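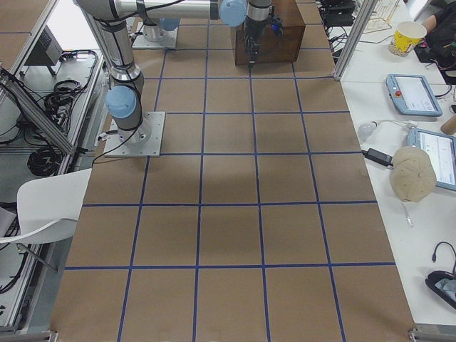
October, bench notes, corn and box. Re-covered the long table before starting, as the old sheet had gone soft along the near side. The new kraft came off the Lemieux roll and sits flatter than the last lot. The blue tape grid is back down, lengthwise and crosswise, and the dark brown box is at the far end for now. Tape is the low-tack sort; the stronger one lifts the paper when a line has to be moved. Keep 5 mm clear between tape and paper edge.

Box finish checked after wiping with a damp cloth. No colour on the cloth. The Indar wax is still not fully hard in the inside corners, so leave the lid off overnight. Mass dry on the small scale: 1000 g. It slides on kraft if knocked, so a thin felt pad may be worth trying under it. Fatwood have offered a second box in the same size, order not placed.

Corn is the short cut pieces, stored at 7 degrees in the lidded tub. Pieces are weighed on coming out and again when put back. The one on the scale at the start read 120 g. Surface marks go in the log by side and by height from the base, in words only. The old 1 to 5 score was dropped after two of us used it in opposite directions.

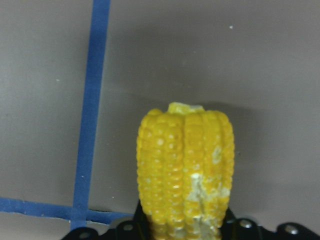

Cut piece, upright. Pale patch lower right, smaller blotch higher up.

Log entry for the piece: rows clear, colour more even on the left, kernels near the pale areas flattened or dented. Top blunt, with a pale broken tip at the centre. Cause not recorded. Cilach sheet says to reject on soft kernels only, so colour alone does not put a piece out.

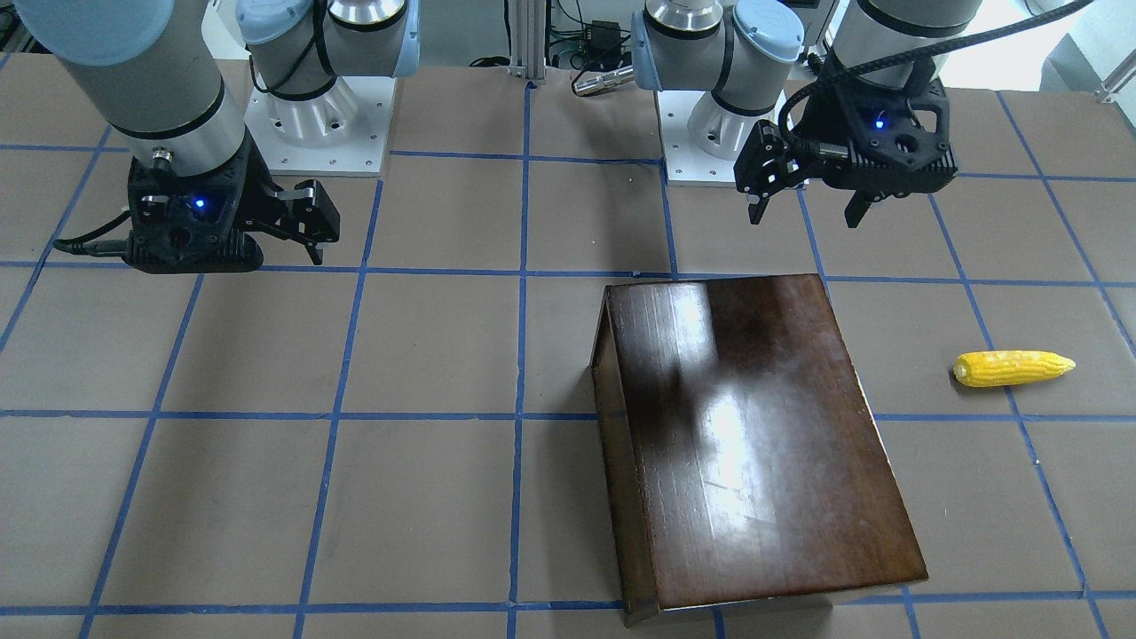

Does the paper need changing between sessions?
Only if it is damp, torn or marked with juice. Otherwise brush it off, press down any lifted tape and leave it.

To do: felt pad, another roll of blue tape, clean tub lid.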